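Ticket: Texture cache fills up and rendering drops to low-resolution surfaces
Product: Nidon Viewer
Component: Materials / disk cache
Status: Resolved, workaround documented
Reported by: Altside site admin

Initial report

After the September update, the viewer on our shared workstations loads stone and tile materials at the lowest detail level and never replaces them with the full version. Plain colored materials are fine. The problem shows up on 6 of the machines in the Plasitz office and on none of the machines in the Kaczorowski office. Both offices use the same installer and the same material library on the same file server.

Restarting the viewer does not help. Restarting the workstation helps until the second or third project is opened, then the blurry surfaces come back. No error dialog is shown. The log contains this line, repeated:

cache: write refused, falling back to preview level

Support, first reply

Please check the free space on the drive that holds the cache folder and send the full log from one affected machine. Also confirm whether the cache path was changed from the default.

Altside

Free space is 49 GB on the machine we checked. The cache path was moved to the D: drive by our login script, on the Plasitz machines only. The log is attached.

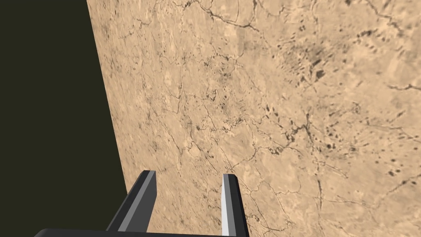 Tan marble-like material.

We tried the following with no change:
– cleared the cache from the Preferences window
– switched texture compression off and on again
– updated the graphics driver
– opened the project from a local copy instead of the file server

Support, second reply

Thank you for the log. The cache is not out of space. The write is refused because the folder on D: was created by the administrator account and ordinary users only have read access to it. The previous release did not check this at startup and wrote to the user's temp folder when the first write failed. The new release uses the preview level in that case and keeps using it until the program is closed.

The temporary improvement after a reboot comes from your login script. It clears the folder and resets the permissions, then a second policy applies the restricted set again a few minutes later. Projects opened before that point load normally.

To fix it:
1. Close the viewer on the affected machine.
2. Delete the cache folder on D: with an administrator account.
3. Create it again and give the Users group Modify rights, including subfolders.
4. Exclude the folder from the policy that resets permissions.
5. Start the viewer and open any project with stone or tile materials.

The first load will be slow while the cache is rebuilt. If the cache line still appears in the log after step 5, check whether the folder inherits rights from the root of the drive – inheritance has to be off.

Altside

Applied to 2 machines first, then to the remaining ones. The excluded folder has kept its rights through several policy refreshes. One machine needed inheritance turned off by hand. Full detail is back on all of them and the log line is gone.

Can the viewer show a warning when this happens?

Support, final reply

Entered as a feature request. The installation guide will list the required folder rights in the section on custom cache paths. Closing this ticket.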